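The Gilmartin dealership used to sell only gasoline cars. Two years ago it put its first Voltach hatchback on the floor, and this August the electric side of the business moved into its own building across the lot. The sales manager sat down with us at 10 in the morning, before the doors opened, to talk about how the change has gone.

"People come in with the same question," she said. "They want to know how far it goes. I tell them the sticker says 238 miles, and then I ask how far they drive in a day."

Most of them don't know, she said. She asks them to write down their mileage for a week and come back. Some never do, and she doesn't chase them.

Winter is the other subject that comes up. Customers in this part of the state have heard that the cold cuts into range, and the sales staff doesn't argue the point. "It does drop. I drive one home every night — I see it on my own dash in January. If you tell someone it won't happen, they're back here angry, and they should be."

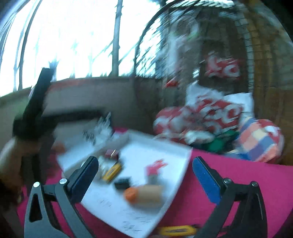 Test drives have gotten longer as a result. Gilmartin now lets buyers keep a car overnight, so they can park it in their own driveway and see whether the cord reaches. She said that settles more sales than anything printed in the brochure.

The service department was slower to come around. Two technicians took the manufacturer's course first, and the rest followed over the next year. Oil changes are down, tire work is up. "These cars are heavy, and people like to take off fast from the light," she said. "We stock a lot more tires."

Used cars are where she expects growth. A buyer who can't manage a new Voltach will often look at one coming off a lease, provided the battery report is good. Gilmartin prints that report and leaves it on the passenger seat.

She still sells gasoline cars and has no plans to stop. "If you tow a boat 100 miles every weekend, I'll walk you back across the lot and show you a truck."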